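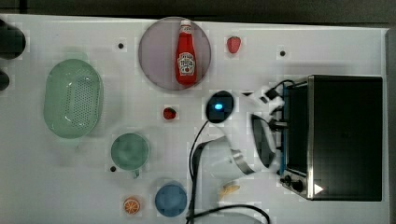
Ravport Press Vest, Model 778
Manufacturer: Durkmont
Category: Field identification and carry, civil unrest reporting

Overview

The Ravport 778 is a high-visibility identification vest for reporters, photographers and sound crew working at demonstrations, curfews and street disturbances. It is worn over ordinary clothing or over a separately purchased armor carrier. The vest has no ballistic or stab rating and must not be used as protective equipment.

Identification panels

Front and rear panels attach with hook-and-loop backing and can be removed without tools. The standard set reads PRESS in white on dark blue. Panels in other languages and scripts are made to order from artwork approved by the customer. Blank panels are included for assignments where marking the wearer is judged to raise the risk. The chest window takes an accreditation card in portrait or landscape position. A flap covers the card when the name should not be on display, and leaves the PRESS panel visible.

Construction

Shell: woven polyester, 600 denier
Lining: polyester mesh
Closure: front zipper with storm flap, side release buckles
Pockets: 5 (notebook, phone, battery, first aid, rear document sleeve)
Radio loops: 2, one per shoulder
Drag handle: not fitted
Colors: dark blue, gray
Sizes: S/M, L/XL, adjustable at shoulder and waist

Both side buckles open under a firm pull from behind, so the vest comes free if the wearer is grabbed. Buckles that have released should be inspected before the next use. Replacement buckles are sold in pairs.

The document sleeve is water-resistant but not sealed. Passports and paper notes should be bagged separately in heavy rain.

Care

Remove all panels and cards before washing. Machine wash cold on a gentle cycle, mild detergent, no bleach. Hang dry. Do not iron the panels. To remove tear gas or pepper spray residue, wear gloves, air the vest outdoors and wash it separately from other clothing. Repeat the wash if any odor remains.

In the box

Vest, front and rear PRESS panels, two blank panels, card flap, printed fitting guide.

Ordering

Single vests ship from stock. Newsroom orders can be supplied with mixed sizes and a log sheet for issue and return. Custom panels are quoted separately and are not returnable. For script and translation checks, send the wording as editable text with a reference image to Kaja Baranauskienė in the panel workshop. Bulk and loan inquiries go to Inese Lapiņa, newsroom accounts.

Compatibility

Panels from the earlier Ravport vest fit the 778. The Tukitz helmet cover uses the same blue but a smaller panel, and the two are not interchangeable.

Specifications revised 7th February.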